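How to lay a tea tray without making a production of it

Every November I set out tea for people who say they only popped in, and every November they stay for two hours. A tray helps. It won't get them out of the door, but it does save you a second trip to the kitchen.
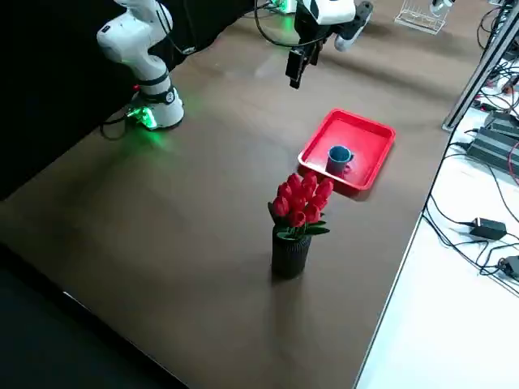 Start with the tray and leave the pretty bits until later. Give it a wipe, dry it properly and put it where people can reach it. Flowers go on the table, outside the tray, as the red tulips do here in their ribbed grey vase. Artificial ones are fine. They have never dropped a petal in anybody's Earl Grey. Then put in your first mug, somewhere near a corner, and you have room to think about the second.

Cups next. Mine don't match and I've stopped apologising.

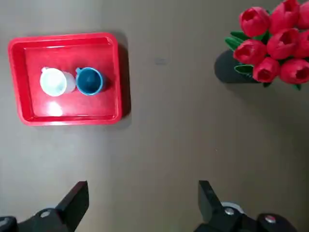
96 words to go

Stand the cups side by side, a white one next to a blue one if that's what the cupboard offers. Keep them well inside the rim and leave a clear stretch of tray for the biscuits. Check which way the handles point before you pour. Fill each cup to a finger below the top, unless you enjoy mopping.

Carry the pot over separately. A full pot on a loaded tray is how I met my current carpet.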